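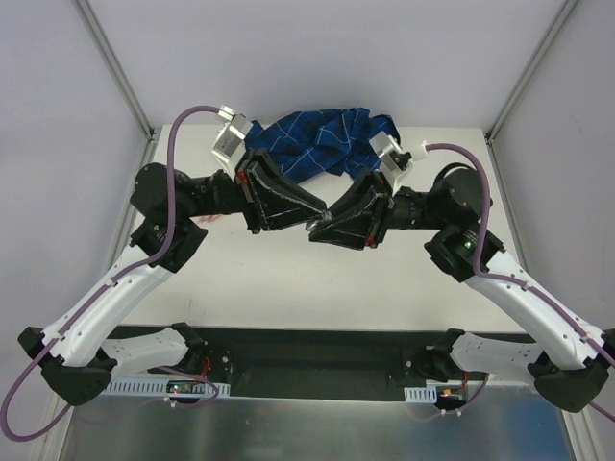 Danica Jireš had run the handling cell at Gallora for most of a year before it gave her a real fright, and she is still a little cross with herself over how small the cause was.

"A setting," she says, pouring me more tea than I can possibly drink. "One setting! We'd had 2,181 pickups without a cracked bottle, and I suppose I'd gotten comfortable, the way you do with an old car."

The work that week was little things from the bathroom shelf, nail polish mostly, which sounds easy until you think about smooth glass with a tall cap on top. A software update had put the grip force back to its factory value, and on the next bottle the left arm simply kept squeezing. The glass went, polish ran down into the fingers, and then (this is the part she tells slowly) the stop button took far longer than it should have to cut the power. 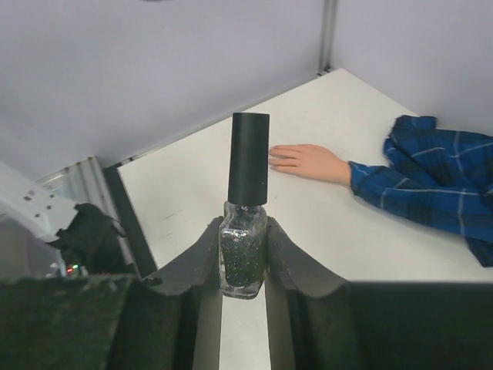 "My colleague Octavian had his hand on the table the day it broke," she says. "He wasn't hurt, thank goodness, but I went home and didn't sleep much."

The slow stop came down to a tired relay, and she has since had it replaced on both arms. The force limit is now 15 newtons, checked every morning and written on paper, in pen, by whoever switches the cell on. Sumathi Sastry, who looks after safety for the building, would like hands kept off the table altogether while the arms have power, and Danica has come around to her side.

"I argued with her for days, poor woman," she says, laughing. "The new rule starts in December, and I'm the one typing it up."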